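From: Karim Zaki
To: trial-methods list
Subject: Re: [trial-methods] Missing weights at month 12, Prulura extension

Fedir Skoryk wrote:

> We have 200 people in the extension, all on the same dose of Prulura.
> At the month 12 visit 50 of them have no clinic weight. Most of those
> sent in a weight from home by text or through the diary. The draft plan
> says to carry the last clinic weight forward. I am not happy with that
> but I can't see the home readings being accepted either, as we did not
> check the scales. Has anyone had this through review? Also, do we need
> to treat the people who stopped the drug differently from the people who
> only missed the visit?

Fedir,

Taking the second question first, as it decides the other one. Yes, keep them apart. Someone who stopped taking the drug in month seven and someone who was on holiday in month 12 both show up as a blank in the weight column, but the likely value behind the blank is different. People who stop tend to regain. If you carry forward the last weight taken on treatment, you give them a loss they have probably not kept, and the mean comes out better than it should.

In the Prornemance study we had 60 missing out of a larger group. We split them into three sets before anyone looked at the weights: stopped drug and left the study, stopped drug but still in contact, and still on drug with the visit missed. The split was made from the dispensing log and the contact sheet only. I would do the same and write down the date on which the lists were closed.

For the third set we used multiple imputation, with baseline weight, sex, site and all earlier clinic weights in the model. For the first set we filled in from people who had stopped but still came to be weighed. That needs enough of them. We had few, and the intervals were wide, and we reported them wide. 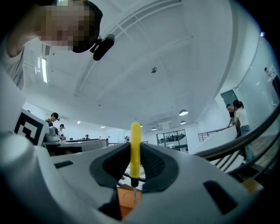
On home weights: we did not put them in the main analysis. We used them in a sensitivity analysis, with a correction per person where we had a clinic and a home reading within seven days of each other. Where there was no such pair the home reading was left out. The usual gap was that home scales read low, and clothes explain part of it, but the spread between people mattered more than the average. A single correction for everyone would have hidden that.

If your diary export comes from Prandix, check the units. Ours stored stones and pounds as one decimal number for anyone who had picked imperial, so 14 st 10 lb came out as 14.10 and was then read as 14.1 stone. We found it only when one person appeared to have lost half a stone overnight. Export the raw text field as well as the converted one and compare the two.

We ran 50 imputed sets first and then 2000 as a check on the seed. The estimate moved in the third decimal place. The smaller number was kept in the report and the larger one went in the appendix.

Last observation carried forward can stay in the plan as a supporting analysis if the sponsor wants to compare with the older Hegazy results, which were done that way. I would not have it as the main one. Our reviewer asked for it to be labelled clearly and had no other comment on it.

One thing I could not tell from your message: is the month 12 window two weeks either side, or four? If it is two, some of your missing people may have a clinic weight just outside it, and those are worth listing before you do anything else.

I can send the code for the per-person correction. It is in R and not well commented.

Karim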